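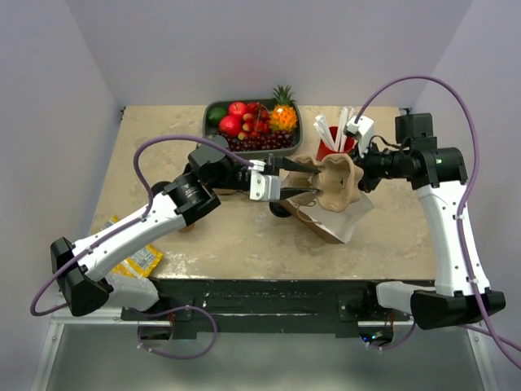 Both arms on the paper, Kendside, November.

The bag task had been Galtier's idea, and Galtier had left in the spring for a job with windows. What remained of him was a line in the proposal, "deformable containers, bimanual," and a mug. Chun-yin Hsu inherited the line. Somebody else took the mug.

The method was called Risach, after a village where Galtier had once been rained on for a week. It worked by asking. Before each motion the policy made 32 guesses about what the paper would do next, compared them, and if the guesses disagreed too much it held still until a fresh look at the table brought them closer together. Galtier had called this principled hesitation. Chun-yin's mother, shown a clip over the phone, asked whether it was broken.

"It's thinking," Chun-yin said.

"Your uncle does that," said her mother. "At the bank."

The trouble was that hesitation helped. On the old policy, the one that never stopped to wonder, the arms went at a paper bag like two people fighting over the last coat at a sale. With Risach switched on they closed on the paper, paused, adjusted, paused again, and a good deal of the time the bag came through it as a bag. They had run 274 trials. The plot of success against hesitation went up in a line so clean that Chun-yin distrusted it at once.

"You have a result," said Cheuk-hei Shek, who ran the lab and had been waiting two years to say that to someone.

"I have a line."

"A line is a result."

"I think it may be the fruit," said Chun-yin.

Shek sat down. He had a way of sitting down that made it clear the chair was being charged to your project.

She explained about the fruit. It was fake, it lived in a tray at the back of the table, and it had been there since before either of them could remember, pineapple and all. It was there as clutter, so that a reviewer couldn't complain the table was too clean. But when she went through the trials by hand, on a Wednesday she would not be getting back, she found that the long pauses came on the days when the tray sat square to the wall. When somebody had bumped it, the pauses were short and the bags suffered.

"So it's looking at the grapes," said Shek.

"It may be looking at the grapes."

"And the grapes tell it to be careful."

"The grapes tell it that it's a day when somebody tidied up. Whoever tidies the tray also puts out a new bag. New bags are stiffer. Stiff bags are easier." She had practiced this on the bus and it had sounded better there. "So it isn't that waiting makes it good. It waits on the days it was going to be good anyway."

Shek looked through the window of the enclosure for some time. One could see him taking the paper apart in his head, starting with the title and working down to the acknowledgments, where he had already thanked himself, obliquely, for the funding.

"Can you run it without the fruit?"

"I did. Thirty-one trials."

"And?"

"It hesitates about the cup of straws."

He put his face in his hands. From inside them he asked whether she had tried old bags with a straight tray, and new bags with a crooked one, and she said that was the next experiment, and that she would need more bags. He asked how many. She told him. He took his face out of his hands in order to look at her properly.

"For paper bags," he said.

"They don't last."

The form for consumables wanted a justification in one sentence. Chun-yin wrote: to find out whether the robot is careful or only well brought up. She deleted it and wrote: additional deformable containers. It went through before lunch, which none of her honest sentences ever had.

In the afternoon she took a bag that had been through eleven trials already and had the texture of an old map. She set the tray dead straight against the wall, checked it with a ruler, and felt like a woman laying a table for someone she intended to lie to. Then she started the run.

The grippers came in from both sides and took hold. They stopped. On her screen the guesses fanned out, all of them wrong in different ways, drew in a little, and fanned out again.

"Well?" said Shek from the doorway. He had his coat on.

"It's thinking."

He came in and stood beside her. After a minute he took the coat off.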